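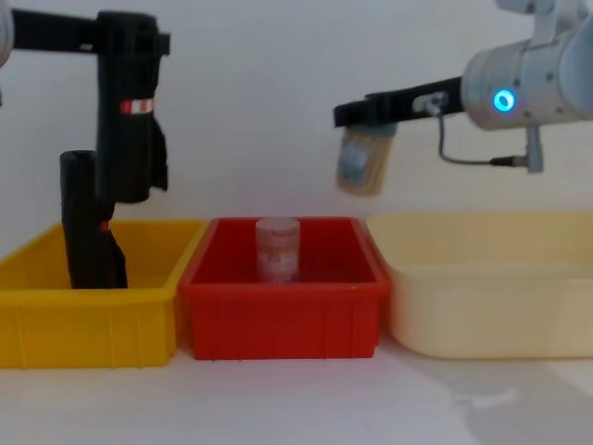
Las tres cubetas en fila sobre la mesa blanca.

Buscar en el cuaderno… Buscar

3 de octubre de 2026

Sábado y aquí estoy, con el tema de las cubetas, que ya me tenía aburrida de tanto aplazarlo. Resumen para quien llegue el lunes con prisa: amarilla, roja y la crema grande, en ese orden, pegadas entre sí y en paralelo al borde de la mesa. Si alguien las mueve para limpiar (¡gracias!), que las devuelva igual, por favor.

Lo de pegarlas fue idea de Wiesława Sobczak. Yo las quería separadas un par de dedos para meter la mano y levantarlas bien, pero ella insistió en probar sin hueco y tiene razón: en los huecos se cuelan las arandelas y luego aparecen debajo del zapato de alguien. La amarilla toca a la roja y no cabe ni una tarjeta. Lo dejo así.

Sobre las cubetas en sí, apunto cosas sueltas porque siempre se me olvidan cuando toca hacer el pedido. La amarilla tiene el reborde grueso y redondeado, muy cómodo para cargarla llena, y las paredes un pelín inclinadas. La roja es del mismo estilo y parecida de tamaño, pero con el borde plano, y a mí me corta la circulación de los dedos en cuanto pesa. Las dos llevan esas nervaduras verticales abajo, por delante, donde se mete todo el polvo; con un pincel seco sale, con trapo no, ya lo he intentado bastante. La crema es otra historia: más bandeja que cubeta, grande, y me gusta para lo que hay que ver de un vistazo.

Reparto, de momento:
Amarilla: bolsitas de Multetti, cerradas.
Roja: piezas sueltas de Toivonen, sin revisar.
Crema: lo revisado, extendido, sin amontonar.

Hay 290 piezas de Toivonen pendientes según el albarán y Grurora nos pide 2.000 para abril, o sea que esto va a dar para varios sábados. No me agobio todavía. Bueno, un poco.
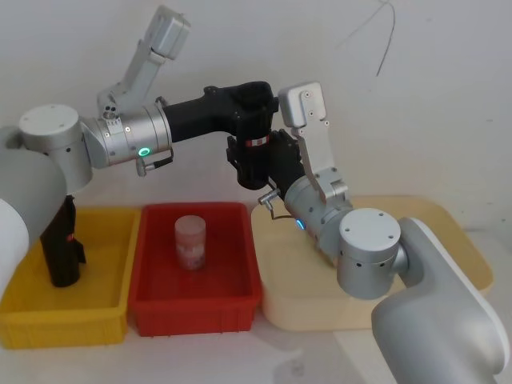 De izquierda a derecha: amarilla, roja y la bandeja crema.

El color ayuda muchísimo, más de lo que yo pensaba. En Rorcombe teníamos tres cajas grises con etiqueta y me pasaba el día leyendo etiquetas (o no leyéndolas, que era peor). Con la amarilla y la roja lo dices en voz alta desde la otra punta del taller y te entienden. La crema sobre la mesa blanca ya no canta tanto, y con la pared también tan clara se me pierde un poco cuando llevo las gafas de cerca. Propuse ponerle una cinta de color en el canto; Wiesława dice que ni hablar, que la cinta deja pegamento. Queda pendiente de discusión, con café.

Otra duda: no sé si la bandeja crema debería ir en el centro. Tal como está, de la amarilla a ella hay que pasar por encima de la roja, y si se te cae una bolsita acaba mezclada con lo que no está revisado. Por otro lado, de roja a crema el recorrido es cortito y ese es el que más se repite. Probaré dos días con el orden actual antes de tocar nada.

Para el pedido: una roja más, si la hay con reborde gordo como la amarilla. Y pinceles, que el último está calvo.

Ah, y el albarán de Multetti lo he dejado en el cajón de arriba, debajo de los guantes.

Archivado en: Taller / Orden y clasificación / Notas de mesa

Usamos cookies propias para recordar tu sesión. Aceptar | Configurar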